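Ackroyd cell

The Ackroyd cell is a two-armed tabletop robot cell kept at the Godurley workshop of Helport, where it is used for handling small household objects. It is one of 4 cells of the same pattern and, by common consent, the one that needs the most looking after. The name comes from the street the workshop first stood on and has outlived the lease.

Construction

The cell is an open-topped box on an aluminum frame, with papered walls and a printed mat for a floor. Both arms ride on carriage plates along a single linear rail at the front. A slotted cable channel runs below the rail. Early cells had bare panels, which gave the cameras a fine view of their own reflections. Wallpaper was cheaper than the alternatives and has stayed.

Setup

Setting up begins with the carriages. Each plate is slid to its mark, the bolts are started by hand, and all of them are then tightened in a cross pattern. Tightening one side first will pull the plate slightly out of square, a fault that can pass for a software problem for most of an afternoon. The arms are homed one at a time, left before right, and left powered for 30 minutes before calibration. The Clemisum control program will accept a calibration sooner than that. It will accept almost anything.

Cable slack is set last. With the arm at full reach, the wrist cable should hang in an easy loop and touch nothing. Too little slack tugs at the camera connector – too much finds its way into the jaws.

Routine care

The service sheet calls for a check every 500 cycles. Carriage bolts are tested, the rail is wiped, and the gripper jaws are opened and closed without a load while someone listens. Dust and crumbs of material collect on the mat and are brushed off toward the front, which puts them on the rail, which is why the rail is wiped afterward. An earlier edition of the sheet had these two steps the other way around.
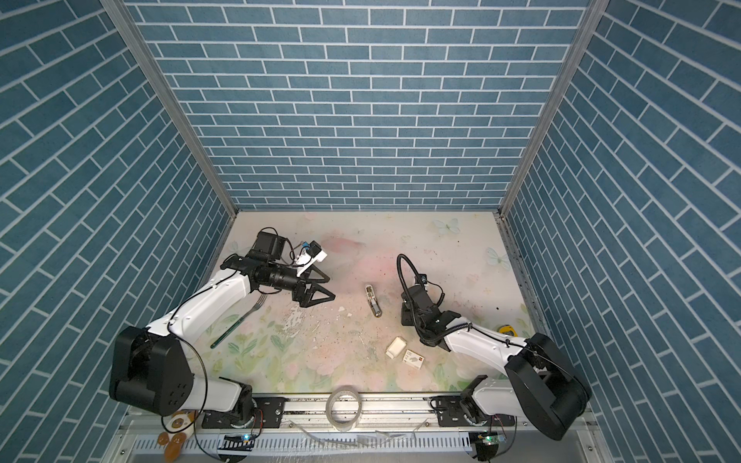 Mats wear fastest where the grippers come down and are turned end for end once before being replaced. The pattern is whatever the supplier has in stock, so floral prints and butterflies have become something of a house style. A new mat means a new calibration, although this rule is observed more closely in some weeks than in others.

Common faults

Most stoppages are traced to cables. A worn wrist cable usually shows itself as a camera that drops out in one arm position only, and the cure is to replace the whole run. Tape has been tried. Jaw drift comes next and is corrected by homing the gripper again, then checking the jaw screws. Complete arm failures are rare enough to be remembered individually.

Last revised 2026-07-24.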